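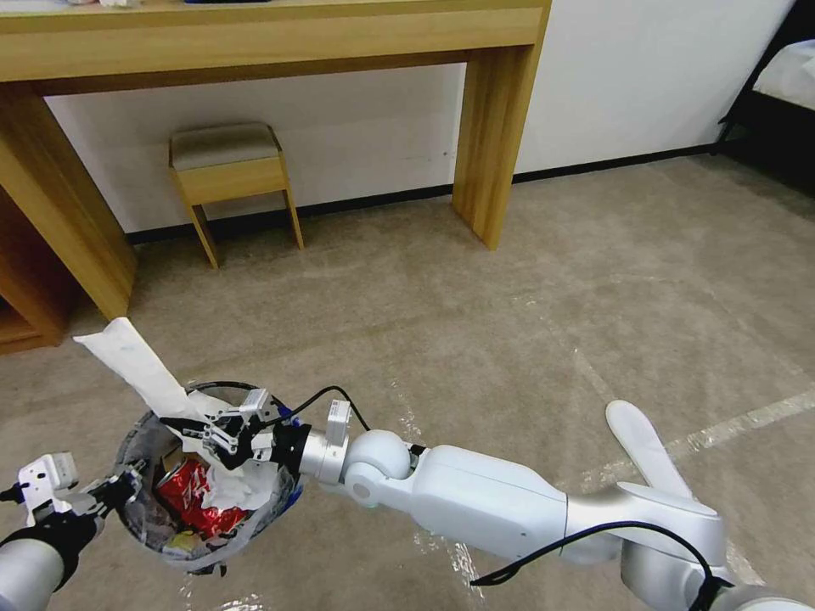

The Prendirura came on a month's trial, and Jaxon Gagnon had 12 days left to say yes or no. The hire was 2,000 for the year. His mother's old room at the Palness guest house was the test room, so he sat on the landing with the Wiegand form on his knee and listened.

It had been slow in December. Now it was slow and careful. It lifted the bin off the carpet by the rim and went in with the other hand.

"What's it doing?" his sister asked from the stairs.

"Sorting."

"You could do that yourself in a minute."

"I did. For nineteen years."

She came up and looked round the door. One arm held the bin and the other had hold of a tissue.

"It's very gentle," she said.

Question seven asked whether the unit had met expectations. He had expected to miss the work, and there was no box for that. He ticked "mostly" and went on to question eight.

"Does it do beds?"

"That's extra."

She sat down next to him and asked if he wanted tea.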